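Collecting Demonstrations for Garment Handling: Notes from a Visit to Flenamik

November 16, 2019
By Arif Rondonuwu

Flenamik opened its data collection floor to outside visitors for one afternoon. I went because our own group is planning a smaller version of the same thing and had questions about throughput, labeling and operator training. The tour took a little over two hours. The notes below follow the order of the visit, with some numbers filled in afterward by email.

The company does not build arms. It buys them, mounts them in pairs, and sells recorded demonstrations along with the trained policies that come out of them. Current work is split into two projects. Dimo covers rigid objects such as cups, boxes and lids. Tendel covers cloth, and was the reason for my trip.

Operators work in shifts of four hours with a break at the halfway point. Each one drives both arms of a station at once, using a pair of lighter handles with the same joint layout. There is no force feedback in the handles. I asked whether operators missed it and was told that new ones do for the first few days, after which they learn to judge tension from how the fabric moves. An operator needs 19 hours of practice before recordings are kept. Everything earlier is deleted, including episodes that would pass review.

The target for Tendel is 900 accepted episodes per task. On the day of the visit the hanger task stood at 212. The cup tasks in Dimo went much faster, and the project lead was frank that the cloth schedule had been drawn up using the cup figures. It has been moved to May.

An episode starts when the operator presses a foot pedal and ends when the pedal is pressed again. Joint positions, gripper opening and video are stored with a common clock. The operator then marks the result as success, partial or failure. A second person reviews the video without seeing that mark. Where the two differ, the episode goes to a third reviewer. Partial episodes are kept in a separate set and are used for training the recovery behavior, meaning what the arms should do after a dropped sleeve or a missed grasp.

Reset policy took up most of the discussion. With rigid objects, the start position can be drawn from a list of coordinates and set by hand. Cloth has no start position in that sense. Flenamik first tried neat layouts, with each garment flat and facing up, and found that the resulting policy failed on anything else. The present rule is to drop the garment from roughly 70 centimeters and leave it however it lands. Garments that belong to other steps of the task stay on the table or on the rack during recording, so the policy sees clutter from the start.

Color and print are varied on purpose. A plain garment on a plain table is easy to segment, and a policy trained on that alone will confuse a printed fabric with two or three separate objects.

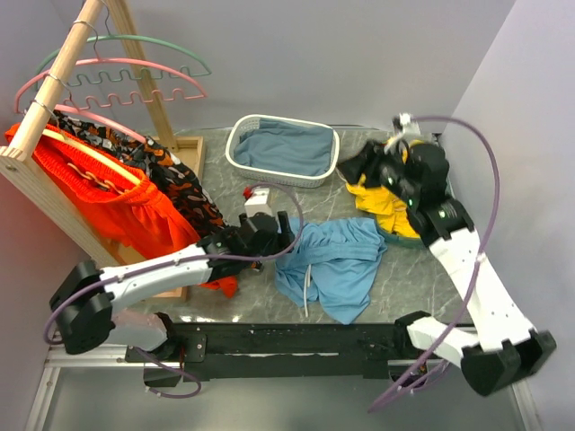
Thin parts cause the most rejected episodes. Cords, straps and waistband ties get caught between the fingers along with the main fabric, and the operator often does not notice until the garment is lifted. Flenamik had considered removing cords from all the clothing and decided against it. Reviewers now add a tag when a cord is involved, and these episodes are sampled more often in training.

Cable routing was a smaller topic but a useful one for us. Slack has to be long enough for the full reach of the wrist and still stay clear of the cloth. The team reroutes after every hardware change and runs a slow sweep of both arms before the first recording of a shift. They log the sweep as well, which gives them a cheap check for calibration drift.

The annotation tool, Yusof, was written in house. It shows all video streams next to a plot of gripper opening, and reviewers can jump between grasp events with two keys. Review time per episode is shorter than recording time, though I was not given an exact ratio. Export is to plain arrays with a text file for the tags. There are no plans to release the tool.

Questions I did not get answered: how often garments are replaced as the fabric softens with handling, and whether episodes from different operators are weighted equally. The second was described as under study. I have asked for a follow-up call on both and will add the replies to these notes.

Last updated: four days after first posting, to correct the length of a shift.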